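Setup and Upkeep of a Wire Harness Assembly Cell
Project report, Eetu Harju
April 2019

1. Background

The Kikton cell is used in the second-year automation course for practice in kitting and assembly. When the project started, it had no written setup procedure, and each group had been teaching its positions from scratch. The aim of this project was to bring the cell to a known state, write down that state, and set a service routine that the next group can follow. Vision and path planning were handled in the Dranarley project and are not covered.

2. Gripper setup

The fingers were removed, cleaned with isopropyl alcohol and refitted with new screws. Both contact faces were checked against a steel square. The open and closed positions were then stored again in the controller, and the old values were deleted.

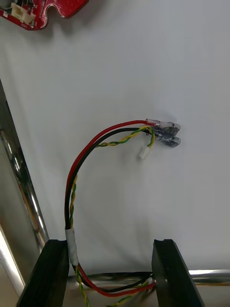 Grip points had to be defined separately for each part type, and the harness took the most time. It is soft, it does not keep its shape between picks, and its wires differ in thickness. Closing on the free wires gave poor repeatability in early tests. The grip point was therefore moved to the short wrap of white tape, where the red wire, the black wire and the twisted pair are bound together. The approach is made with the fingers open on either side of the harness. The spade connectors must never be used as a grip point, as their sleeves can slide on the terminal.

Finger force was set in the Lashari control software. A value of 19 percent held the taped section without marking it. Higher values gave no benefit.

3. Tray layout

Trays are placed by hand against pencil marks on the table. After placing them, the operator runs the corner check, in which the arm moves to a point above each tray at low speed. If a tray is off its mark, the tray is moved and the check is run again. The taught points are not to be edited to suit a misplaced tray.

The circuit boards, electromechanical components, harnesses and loose leads each have their own yellow tray. Assembly is done in the steel tray between them, on a sheet of white paper. The paper is replaced at the start of each session.

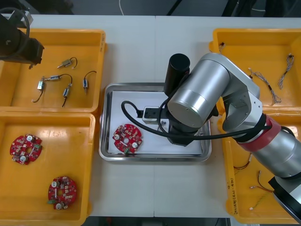
4. Service routine

The cycle counter stood at 638 when the new settings were saved. The following intervals are proposed:

Every session: wipe the finger faces, check the cable along the arm for kinks, run the corner check.
Every 174 cycles: check finger screw torque and the stored open position.
Every 900 cycles: remove the fingers and repeat the full procedure in section 2.

The service log is kept in the Sanmont binder next to the controller. The first full service is expected in May.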